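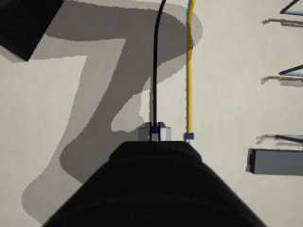

Pale beige top with a faint mottle, seen from directly above.

Looking After a Light-Colored Countertop

By Jin-sol Baek
June 13, 2020

Light counters hide crumbs and flour well. They do not hide coffee, turmeric or beet juice. We put a beige laminate top in the kitchen at our old place on Camon Street and kept it for 19 years, and most of what follows comes from that one counter.

Daily cleaning

Use a soft cloth, warm water and a drop of dish soap. Wipe again with plain water, then dry with a towel. Soap left behind dries to a dull film, and that film is what people usually mean when they say a counter has gone gray.

Skip scouring powder and the green side of the sponge. Both leave fine scratches that collect dirt.

Stains

Coffee and tea: mix baking soda and water to a thick paste, spread it on and leave it for ten minutes. Lift it off with a damp cloth. Do not scrub.

Turmeric: same paste, but expect to do it three or four times. What remains will fade if the spot gets sun from a window.

Ink: rubbing alcohol on a cotton ball. Dab, turn the cotton, dab again. Try it first in a corner behind the toaster.

Grease near the stove: one part white vinegar to four parts water. Keep vinegar off marble and limestone, which it will etch.

Heat

Our supplier, Brinby, said the top was good to 140 degrees. A pan straight off the burner is far hotter than that. Keep two trivets out where you can reach them with one hand. A slow cooker should sit on a board too if it runs all day.

Seams and edges

Water gets in at the seams, mostly beside the sink and over the dishwasher. Run a finger along them every June, or whenever you do your other yearly jobs. If you feel a ridge, the core underneath has started to swell. Dry it out with a fan overnight and run a thin bead of clear silicone along the joint.

Small chips can be filled with laminate repair paste. I used Esach in shade 222, which dried a little darker than it looked in the tube. Put it on in thin layers and let each one set before adding the next.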